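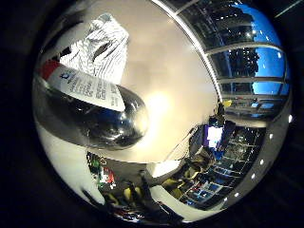
Photo: Huguette Grewal

Sanville Community Forum > Home & Garage > Getting rid of old stuff

falholm_deb
Has anyone dropped half-used cans and bottles at the Sanville depot lately? I've got a shelf of them in the garage, mostly with labels I can't read anymore, and I want the space back before the in-laws come in December!

gumboot808
Went Thursday. They took 3 boxes off me, no charge. Don't tip anything together to save room (my neighbour did, what a stink).

Huguette G
They knocked mine back for having no readable label. Drove all the way from Andavano for nothing.

gumboot808
Weird, the bloke I had just wrote "unknown" on a bit of tape and put it in a tub.

Huguette G
Well, mine didn't. Ring first, I reckon.

falholm_deb
Ta, both. I'll ring in the morning. Are they still shut at lunch?

gumboot808
Yep, back at 2.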